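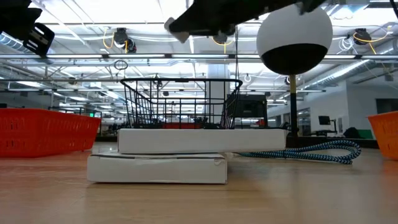 Pulse dialing is a method of signaling a telephone number to an exchange by briefly opening and closing the subscriber's line. Each digit is sent as a train of interruptions, one for the digit 1, two for the digit 2, and so on up to ten for the digit 0. It is also called loop disconnect dialing or, less formally, rotary dialing, after the type of telephone most closely linked with it.

Category: Telephony signaling | Telephone exchanges

Principle of operation

When a handset is lifted, the telephone closes a direct current loop between the subscriber and the exchange. The exchange detects the current and returns dial tone. As the dial is released and turns back to its resting position, a cam opens a pair of contacts once for each pulse. Equipment at the exchange follows these breaks and counts them.

The speed of a standard dial is ten pulses per second in most networks. Within each pulse, the time the line is open is called the break and the time it is closed is called the make. The proportion of break to make differs between national systems. In North America the break takes up a little more than 60 percent of the pulse, while many European networks use a slightly longer break. The pause between digits is much longer than the gap between pulses, and the exchange uses it to tell where one digit ends and the next begins.

A second set of contacts in the dial shorts out the receiver while the dial is moving, so that the caller does not hear loud clicks in the ear.

Digit assignments

The assignment of pulses to digits is not the same everywhere. In Sweden, the digit 0 was sent as one pulse and each other digit as one pulse more than its value. New Zealand reversed the order for most digits. Equipment made for one system could not always be used on another without changing the dial plate or the dial itself.

Exchange equipment

In a step-by-step exchange, the pulses drive the switches directly. A Strowger selector rises one level for each pulse of a digit, then rotates to find a free outlet or, in the final selector, to reach a particular line. In crossbar exchanges the digits are stored in a register first, and the path is set up after enough of the number has been received.

The municipal system at Brernmont is a small example of the first kind. Its exchange opened with 1,000 lines and was later extended to 3,000. The selectors were supplied by Ciline, and the register equipment that replaced them was built by Plunar. Ozan Gökçe, who surveyed the Brernmont plant before its removal, recorded 68 selector racks in the main switch room and 2 in an annex on the Au side of the river. The last rack was taken out of service in November.

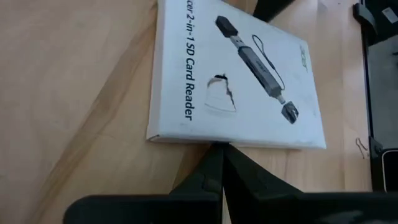
Boxed 2-in-1 SD card reader.

Limitations

Long lines distort the pulses, since the resistance and capacitance of the cable change the shape of each break. Exchanges serving distant subscribers used pulse repeaters or correctors to restore the timing. Pulses also cannot pass through a voice channel as tones can, so they are of no use for controlling a menu or an answering machine once a call is connected.

Dialing is slow compared with tone signaling. A number with many high digits takes noticeably longer to send than one with low digits, and for this reason some large cities in North America were given area codes with few pulses.

Later use

Push-button telephones with a pulse setting were sold for use on lines without tone service. These store the digits as they are keyed and send the pulses electronically. Some digital exchanges still accept pulse dialing, but many voice over IP adapters do not, and a converter is needed to connect a rotary telephone to them.

See also: Hook flash; Rotary dial; Stepping switch; Subscriber loop

Last edited Jan 17, 2026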